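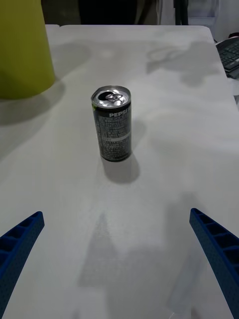
Sorting Cell Safety Meeting - Minutes

Skelden site, August, 2:00 p.m.
Present: Renata Salinas (chair), Sawsan Dabbas, Ignacio Bravo, Vy Thái (minutes)
Apologies: Baltasar Ocampo, at Jirkthorpe until the end of the month

1. Minutes of the last meeting

Accepted with one correction. The spare power supply went to Tavovora, not to Jirkthorpe.

2. Unexpected restart of the right arm

Ignacio reported. The cell was on the drinks container task, bottles to the gray cup and cans to the yellow-green cup. The right arm stopped on a grip fault with a can between the fingers. Ignacio pressed pause on the operator screen and reached in to take the can out. The gripper opened, and the arm started back toward its home position while his hand was still over the table. It struck the back of his hand. He pressed the emergency stop with the other hand.

Injury was a bruise, no broken skin. First aid book signed the same afternoon.

Sawsan has been through the log. The pause was recorded by the left arm controller only. The right controller was already in fault state and discarded the message. Its fault timer ran out after 18 seconds, the fault cleared by itself and the arm went home as programmed. The screen showed "Paused" for both arms the whole time.

Renata asked how long it had been set up this way. Sawsan said since the spring software update. The cell has done 1,082 cycles since then, and the log has two more grip faults that cleared on the timer. No one was at the table for either of them.
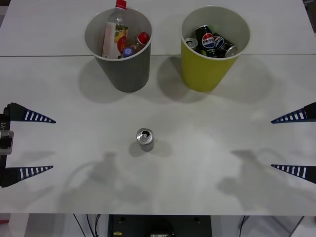

3. Cause of the grip fault

Opened cans dent more easily than full ones, and the force setting was carried over from the bottle task. Sawsan thinks the can buckled and the finger position went past its limit. Ignacio is not convinced - he has had the same fault on a can with no dent in it. Left open. Sawsan to run some 50 picks on the right arm with the force turned down and write up what she finds.

4. Changes agreed

The automatic fault clear is off on both arms and stays off. A fault is now cleared by hand at the screen.

Nobody reaches over the table on a pause. Emergency stop first, then hands in. This applies to visitors from Bustos too.

Travel speed is limited to 50 mm per second when the arms are going home after a fault.

Sawsan to change the screen so it shows the state each controller reports. Until that is done, a paper notice goes on the monitor (Vy).

Renata to send the log and these minutes to Baltasar, as Jirkthorpe has the same software version.

5. Other business

Cable ties are nearly out. Vy to order. Ignacio asked for a second emergency stop on the far side of the table. Renata will get a price, and can sign for up to 600 without going to Tavovora.

6. Point raised before closing 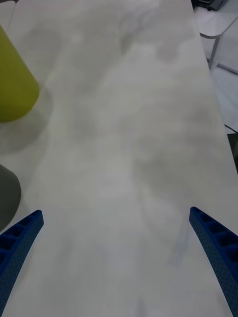 Can the cell be used for sorting while the screen is being fixed?
It can, with two people present and one of them standing at the emergency stop. Single-person running is suspended until Sawsan's change has been tested on both arms.

Meeting closed 2:50 p.m.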